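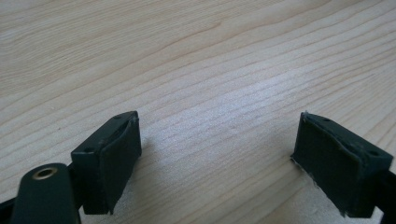

3. Storage of donated furniture

Home News Minutes Collections Contact

The Durnbridge store is at capacity. The register lists 135 pieces, of which 70 are seating. The Skorkby unit can take the overflow from December at the existing rent. The meeting agreed to move the seating first and leave case furniture where it stands until the damp readings on the north wall have been repeated.

Action: secretary to confirm access hours with Skorkby.

4. Seneviratne bequest

Probate has been granted. The bequest covers 15 lots, mainly bedroom furniture and framed prints, with 2 longcase clocks subject to a separate claim by the family. The clocks are not to be catalogued until the claim is settled. Insurance for the remaining lots is to run from the date of collection. A member asked whether the prints could be lent out in the meantime. Not agreed.

5. Catalogue software

The Flunuvby licence has been renewed. Duplicate accession numbers remain in the records imported from the card index. Corrections are to be entered under the older number, with the later one kept in the notes field. Condition codes are unchanged.

6. Accounts

Accepted as circulated. The query on van hire was carried forward.

7. Any other business

Two keys to the Durnbridge store have not been returned. Holders are asked to hand them in at the office.

Filed under: Minutes, Collections care

We use cookies to remember your settings. Accept | Manage cookies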